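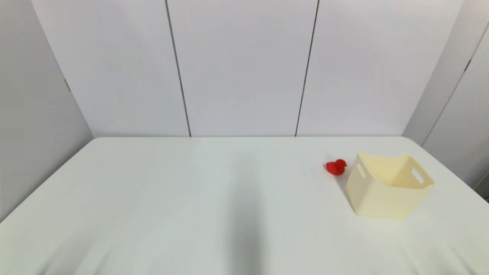 Can a robot tidy up a room yet? Some of it, slowly, if the room is simple and somebody is close by to help.

Tidying robots are machines built to pick up loose household things and put them where they belong. I keep this entry for the Plirbridge home machines pages, and I'll admit I have a soft spot for the subject (my own floor could use one!).

The basic job is called pick and place. A toy goes in a basket, a cup goes on a shelf, a sock goes in the hamper. A small red rubber duck next to a cream plastic basket on a plain white table is about as friendly as the job gets, with strong color against a pale background and nothing piled on top of anything else. Move that same duck under a couch, in with the cables and the dog hair, and you have a much harder problem.

Sendden ran its Tak arm through 478 toy pickups one May, and I went over the log with a big mug of coffee. On a bare table Tak got 80 percent of them into the bin. On a messy rug it got 40 percent -- and it was slow, too. Most of the misses were soft or squashy things that slid out of its grip.

Flokley went the other way and built a low rolling machine that only does floors. It handles blocks and balls nicely, runs for eight hours on a charge, and gives up on anything flat. Paper beats it every time.

Folding laundry is a separate subject and has its own entry. So does loading a dishwasher, where wet glass causes most of the grief.

For shop floors the picture is better, as parts tend to show up in the same spot and facing the same way. I'd trust a machine with a bin of bolts long before I'd trust it with a playroom.

See also: grippers, sorting machines, robot vacuums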